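Speaker notes – hand-held gripper kits for household data collection
Zixuan Jia, Closevo
April 26, 2019
Slot: 55 minutes with questions. Slides 1 to 4 are for the whole room, the rest is for people who have to sign for a purchase.

SLIDE 1. What was reviewed

Closevo was asked by Bustano to review hand-held gripper kits before a larger order. The use is recording household chores by hand, for training a two-finger arm later. Say at the start that we have no commercial tie to any vendor shown today. The Akum service contract is reviewed separately on slide 6, and questions about its price go there.

Scope: grip on thin packaging, camera view, operator fatigue, delivery of files. Out of scope: the arm itself, and anything to do with policy training. If somebody asks about training results, refer them to the July session.

SLIDE 2. How the trial was run

We recorded 433 episodes in furnished homes. Six operators, none of whom had used a kit before the first day. Each operator got the printed quick-start sheet and no further help for the first hour. We kept that hour in the set. A buyer will have new operators all the time, and the first hour shows what the sheet leaves out.

Chores were picked by Bustano: clearing a table, sorting shoes, folding towels, collecting litter in a living room. Litter is the one to spend time on. Leave towels for questions.

SLIDE 3. Thin packaging

Snack wrappers are harder than they look on a task list. Foil has almost no stiffness, it folds under the pad, and the printed side is glossy. A cup or a toy tells the operator when it is held. A wrapper gives very little feedback through the handle, so people squeeze to the stop every time.

Pause here and let people look at the pads.
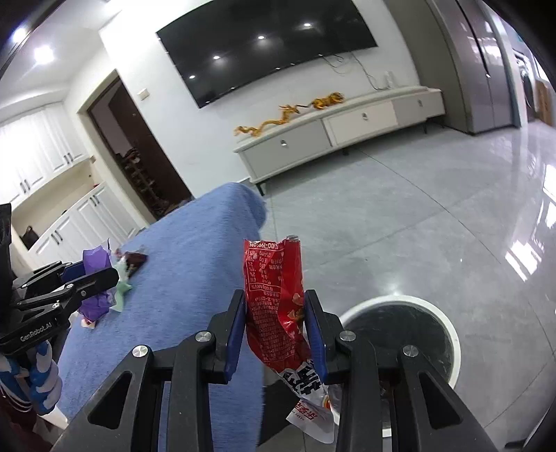 Slide 3. Wrapper held upright between the two ribbed pads, view from the gripper camera. Second gripper at left, marked GenRobot.AI.

Points to make with the slide up:

Pad contact. Both pads are against the foil and the open end stands clear above the fingertips. Grips with material showing past the tips were easier for our reviewers to label than grips where the pads hid most of the object.

View. The camera sees the fingers, the object and a good part of the room together. The bin is on the floor past the sofa, partly behind the linkage and the wrapper. Ask the room whether their labeling staff would accept that. Ours accepted it for this chore and asked for a wider margin on shelf work.

Floor. Glossy tile with daylight on it. Reflections like these should be in any acceptance set. A demo on a matte bench says little about a home.

Do not read the print on the wrapper aloud, it uses up time.

SLIDE 4. Handling

Operators rated the trigger force acceptable for short sessions. Complaints started with long runs of small items. Our advice is a break between chores and a change of hands where the kit allows it.

Pad wear: inspect the ribs at the start of each shift and log it. We did not run long enough to give a service life, and I would not trust a figure from a trial this size.

SLIDE 5. Files and delivery

Files went to the Xiong ingest tool at the end of each day. Check three things in any offer – clock sync between left and right units, a readable error when a card is full, and a way to reject an episode on the spot. The third is missing from many spec sheets. Ask for it in writing.

SLIDE 6. Akum service contract

The offer on the table covers 3000 episodes with spare pads included. Operator training is priced separately. Rejected episodes count toward the total unless the buyer strikes that clause. Bustano struck it.

Recommendation: order a small batch first, with litter and shoes as acceptance chores, and hold the rest until the labeling team has signed off.

Backup slides: towels, battery swaps, blank inspection log.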